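Play kitchens: what really gets played with after the first month?

Gamton Parents Board > Toys and Play > Pretend play
6 min read
1669 views · 202 shares

**marigoldmitten**

OK so I am officially obsessed with this subject and my husband has asked me to take it to the internet. Our daughter turned three in July and her grandparents gave her a play kitchen, the Morsy corner one with the little window over the sink, and oh my goodness, I was not prepared for how much I would love it. I was a blocks kid. I never had one of these. She makes me soup before I've had my coffee!

Now I want to hear from people who are further along. What does your kid reach for after the newness wears off? Ours came with a set of pans and a fold-out pack of cardboard boxes (cereal, crackers, milk) and the cardboard lasted until bath night. So I'm shopping, and there is so much out there. Wooden food you cut in half, felt food, plastic food, those big tubs with everything in them. I'd love to hear what got used, what didn't, and whether any of you have a way of keeping it off the floor.

Also, do we care about scale? She has a pizza bigger than her oven and it bothers me more than it bothers her.

**tuckerbrook_dad**

Welcome to the club! Two boys, five and seven, and the kitchen is still going, though it's been a spaceship galley for most of the last year.

What got used: anything that holds something else. Bowls, cups, pots with lids, the salad spinner we retired. What didn't: the toaster with the fake toast that pops up. It popped up beautifully, they watched it pop up for an afternoon, and then it moved to the bottom of the bin. Same with the register that beeped. I took the batteries out and it got more popular, if you can believe it, and they do the beeps themselves now, loudly.

Scale – don't worry about it. Ours had an egg the size of a potato and they served it as a potato.

**pennywhistle9**

I'm going to be the wooden food person, sorry in advance. We got the Lukotska cutting set when my oldest was two and it has been through three kids. The crunch when the knife goes through the Velcro! All three of them went wild for that sound. The paint has worn off the carrot and the cucumber has tooth marks and I will be keeping it forever.

Plastic food, in my house, splits at the seam and then there's a dent in the apple you can never pop back out. I know it's cheaper. I just think you end up buying it twice.

**ottoline_b**

I'll disagree with that one. We had the wooden set and a tub of plastic at the same time, and the plastic won every single day. It's light, so when it gets thrown (and it does get thrown) I don't wince. It floats, so it goes in the bath and the water table. And it looks like the thing. My son cared a lot about that. He wanted ketchup that looked like ketchup and would not accept a red wooden peg.

The cutting sets are lovely, but my two did the cutting and then wandered off. They didn't cook with the pieces. Once the loaf was in slices it was finished, as far as they were concerned, and who put the loaf back together? Me. I put the loaf back together.

**pennywhistle9**

Ha, fair, I have put that loaf back together more times than I've made a real sandwich. But my kids absolutely cooked with the slices! Pepper soup, every day, for a whole winter. Might just be the kid.

**marigoldmitten**

This is great, keep going! I love that there are camps.

The ketchup comment is so interesting to me. She's been asking for "the squeezy things" and I couldn't work out what she meant, and I bet it's that. At dinner she's not allowed to do the bottle by herself. Of course she wants one of her own.

**hollisfay**

Preschool assistant, fourteen kids in the room, one kitchen, so I see a lot of pretend dinners. Things I would buy with my own money:

- Fruit. Always fruit. Kids know fruit, they can name it, they can sort it, and a baby doll can eat it. Strawberries and bananas go first in our room every morning.
- A colander. I don't know what it is about a colander. It's a hat, it's a drum, it's a bed for a mouse. Ours is a real one from the thrift store.
- Measuring cups, also real. They nest, they scoop, they go outside.
- Condiments. Ottoline is right. The bottle is the prize and if you have one bottle you will have an argument, so get two of the same one.
- Plates that are all the same color. Once there's a pink one there's a pink one.

Things I'd skip: play eggs in a carton with faces, and any set with more than one kind of fish. They just call everything fish.

The class also did a parent evening with Nesma Fahmy, who runs the toy lending room over at Gamton library, and the thing from her talk I've used most is to put out a small meal and put the rest away. One plate, one cup, a few foods. Change it when they stop coming over. We tried it the very next morning and the play got so much longer! They stopped dumping and started serving.

**tuckerbrook_dad**

I want to push back a tiny bit on the small meal. I tried rotating and my youngest knew exactly what was in the closet and stood at the closet. Mine are happiest with the whole heap. Dumping is a game too. He calls it "the delivery."

**hollisfay**

The delivery! Yes, some kids are haulers, and I'd never take that from them. We've got one who fills a purse, carries it across the room, empties it, and goes back for more until lunch. With a hauler I'd leave the heap and give him more things to carry it in.

**ottoline_b**

We're haulers over here too. The little Furon shopping cart was the best thing we ever bought and it isn't even part of the kitchen.

**marigoldmitten**

So last night I did the grown-up version of the delivery and went through the hand-me-down bag from my cousin, and I was on the floor until ten at night having the best time. My rules ended up being: if it's cracked, it goes. If I can't tell what it is, she gets one chance to tell me, and if she can't either, it goes. (She identified a brown lump as "chicken for Grandpa," so that stayed.) If it's smaller than a golf ball it goes up high until the baby is older.

And Hollis, I tried the small meal this morning! I put out a plate, a cup and a banana, and she cooked that banana for so long that I folded all the laundry. All of it!

Now I want to do it properly and have a few little groups ready to go, so one for pasta night, one for fruit, one for breakfast. Does anybody lay it all out first to see what goes with what?

**quillandkettle**

Oh, I do, I'm a layer-outer. Big table, pale top if you have one, everything out of the bin at once. It's so satisfying. You see right away that you've got a heap of fruit and hardly anything to drink out of. I like the ketchup with the colander, it makes no sense for pasta and kids adore it. Fruit goes by the big plate, and an orange slice or two can go anywhere.

Don't be too strict with the themes though. The best games in our house came from things that didn't belong together. A few pictures, all play kitchen bits on a white table:
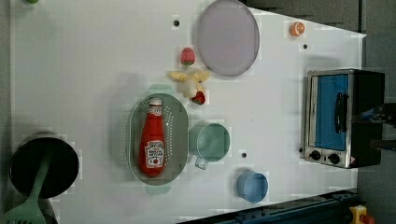
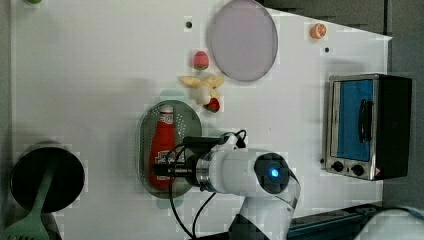
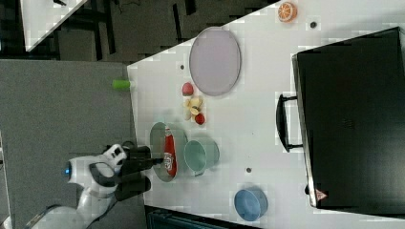
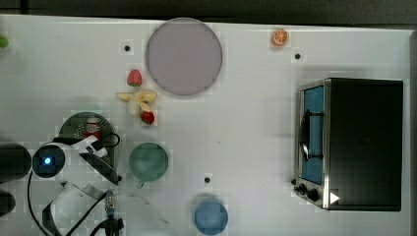

**Split from this thread: washing and storing play food**

**marigoldmitten**

Quill, I'm doing this at naptime. The dining table is about to be covered!

A mod asked me to put the cleaning question under its own heading, so – how do you all wash this stuff? Half of my cousin's bag is sticky. I don't want to know with what.

**ottoline_b**

Plastic without holes goes in a mesh laundry bag on the top rack of the dishwasher, no heated dry. Anything with a hole I do by hand in the sink and squeeze it out well, or I tape the hole shut before it ever meets bathwater. I learned that one with a rubber lemon. I'm not going to describe the lemon.

**pennywhistle9**

Wood gets a damp cloth with a drop of dish soap, then straight onto a towel by the window. Don't soak it. The Lukotska pieces with Velcro take longer to dry than you'd think, so I stand them on end. If the Velcro is full of hair, a sewing pin gets it out, and that's a very good job for during a TV show.

I'll give Ottoline the win on washing. Plastic is easier. I still love my carrot.

**tuckerbrook_dad**

Ours get washed by the boys in a dishpan on the back steps. Is it clean afterward? It's cleaner. They ask to do it, so I'm not going to get in the way.

For storage, I gave up on the bins with lids. Lids were where cleanup died. Open dishpans on a low shelf, one for food and one for everything else. The rule is that it has to be in a pan by supper. I don't check which pan.

**hollisfay**

Open bins here as well, and we tape a photo of what's inside on the front. The kids who can't read yet take it very seriously and will correct a grown-up who puts a spoon in with the fruit.

**marigoldmitten**

Photos on the bins! I love that. I have the good tape and everything. She can be in charge of where Grandpa's chicken goes.

**quillandkettle**

Post pictures when you've got the bins done, I want to see the chicken.

9 people are following this thread

Related discussions
- Felt food patterns for people who can't sew very well (1305 views)
- Is the Morsy corner kitchen worth it in a small apartment?
- Water table ideas that use what's already in the kitchen drawer
- Furon cart wheel came off, how did you fix yours?
- Pretend grocery store: cash register or no cash register?
- Toy lending room hours and how borrowing works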